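Home Contents Previous section Next section Download Search

3.2 Headphones and their cables

Of the 73 household objects in the Wumside list, headphones took longer to sort out than we had planned for. Over-ear pairs were chosen over earbuds for the main part of the study, as the earlier Vulero survey had shown that people rarely put them away in a case. They are left on desks and tables with the cable wherever it lands, and the next person has to move them before using the surface.

Each layout was set on a plain white tabletop. The cable was never coiled beforehand. We let it fall and left it as it was, unless the plug hung over the side, in which case the layout was set again. There were 16 layouts with two pairs on the table and 30 with a single pair.

We scored a layout on three points: whether the ear cups lay together or apart, which way the headband faced, and how many times the cable changed direction between the cup and the plug. The last of these was the hardest to agree on. A broad, slack bend was counted as one change – a tight kink was also counted as one, however small. Figure 4 has a red pair with its cable running out to the right and back towards the front of the table, and a light grey and white pair behind it.
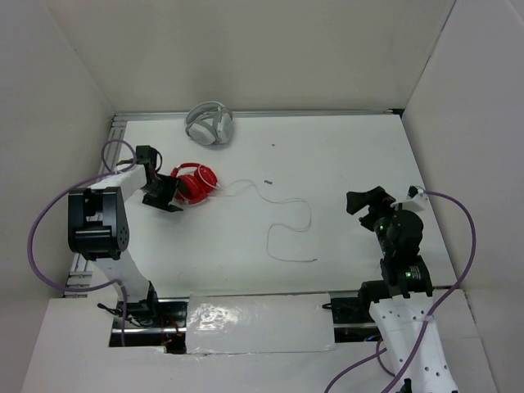
Figure 4. Two pairs of over-ear headphones on the tabletop, the red pair with its cable uncoiled.

Colour made little difference to the scores, but the thin pale cables did. Against a white surface they were easy to lose, and two scorers working from the same layout sometimes gave different counts. We kept the white surface all the same, so that the results could be set beside those from Mandagi, where a similar top was used. Where the scorers differed by more than one, the layout was scored a third time and the middle value kept. The cable scores are given in full in the next section, together with those for chargers and extension leads.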